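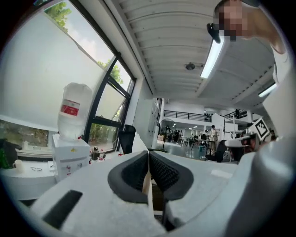
How long should the water run before I hang the shower head back up?
Let the hose run cold for 2 minutes with the head off, then shut the valve and fit the head.

Guides > Bathroom > Shower fittings

Section 4: Fitting the Detard slide rail and hand shower

Read this section through before drilling. The rail fits tiled, plastered and panel walls. For panel walls you also need the Coppens spreader plates, sold separately.

4.1 Marking the wall

1. Close the shower valve and dry the wall.
2. Hold the rail upright beside the valve. The lower bracket must sit at least 300 mm above the valve body.
3. Check the rail with a level and mark the top hole in pencil.
4. Mark the bottom hole through the bracket. Do not measure it from the top hole, as the lower bracket slides a little on the rail.

CAUTION: Pipes usually run straight up or straight down from the valve. Keep both holes 200 mm to one side of that line and check with a pipe detector.

4.2 Drilling

1. Put masking tape over each mark and draw the mark again on the tape.
2. Start with a tile bit at low speed, hammer action off.
3. Once through the tile, change to a masonry bit and drill to 42 mm.
4. Vacuum the dust out of the holes. Put a bead of silicone in each one and push the plugs in flush.

Note: If a plug spins, take it out and use the wider gray plug from bag B.

4.3 Fixing the rail

1. Screw the top bracket on loosely.
2. Slide the hand shower holder onto the rail with the locking lever facing the room. It can't be added later without taking a bracket off.
3. Set the rail in the top bracket, then fix the bottom bracket.
4. Tighten both screws by hand. A power driver will crack the bracket covers.
5. Press the covers on until they click.

4.4 Connecting the hose

1. Fit a rubber washer in each end of the hose. The end with the cone goes to the hand shower.
2. Tighten the valve end by hand, plus a quarter turn with a cloth under the wrench.
3. Flush the hose as described at the start of this guide.
4. Screw on the hand shower and check both joints for drips.

Leave the silicone overnight before using the shower. If a joint still drips after a new washer, see Section 7, Leaks.

Section text: Griet Declercq. Revised 9/24/26.

Contact us | © Lultitz Bathroom Supplies | Back to top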